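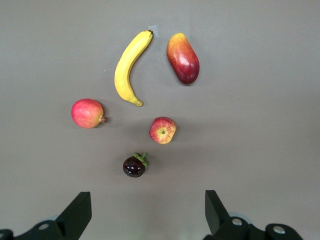
Torunn Wallin's view, given after the first round, was that a gripper kit should be judged by the person who has to mount it on an ordinary afternoon with the manual open, and that the firm should stop asking its own engineers. The present call follows from that remark.

Call for participants: user trial of the Ullska two-finger gripper kit

Sundqvist is looking for people to take part in the second trial of the Ullska kit, which consists of a two-finger gripper, a wrist camera, a mounting plate and the Seltex control software. The kit is sold to small packing firms, colleges and workshops that already own a robot arm. The trial concerns picking single items from a flat surface, with artificial fruit as the standard test set.

What participants do

Each participant attends one session of 120 minutes at our Grandance workshop. The session has two parts. In the first, you mount the gripper and camera on an arm, using the printed manual only. In the second, you set up a picking job in Seltex and run it on fruit of different shapes and sizes. You may change grip width, closing speed and approach angle. Staff will be in the room for safety but will not answer questions about the software until the session is over.

A written report form is completed at the end. Allow a further 30 minutes for this. Faults in the manual are of as much interest to us as faults in the gripper.

Who can apply

Applicants should be 18 or over and able to use hand tools. Experience with robot arms is useful for one group and unwanted in the other, so please state it plainly. We cannot accept present or former staff of Sundqvist, or anyone who took part in the first round. Safety glasses are supplied. Long hair must be tied back and loose sleeves are not allowed near the arm.

Payment

Participants receive 300 euros, paid by bank transfer in the month after the session. Travel is refunded at the standard second-class fare on production of tickets. Payment is made in full if a session is stopped by an equipment fault.

Data

Wrist camera recordings and Seltex log files are kept with your report under a participant number. Names are held separately and deleted when payment has cleared.

How to apply

Write to Sølve Isaksson at the Grandance workshop, quoting reference 843. Give your age, occupation, any experience with robot arms, and whether mornings or afternoons suit you. Sessions run throughout August. Places are confirmed in writing, and unsuccessful applicants will be told as well.

Last updated: June

Contact | © Sundqvist | Back to top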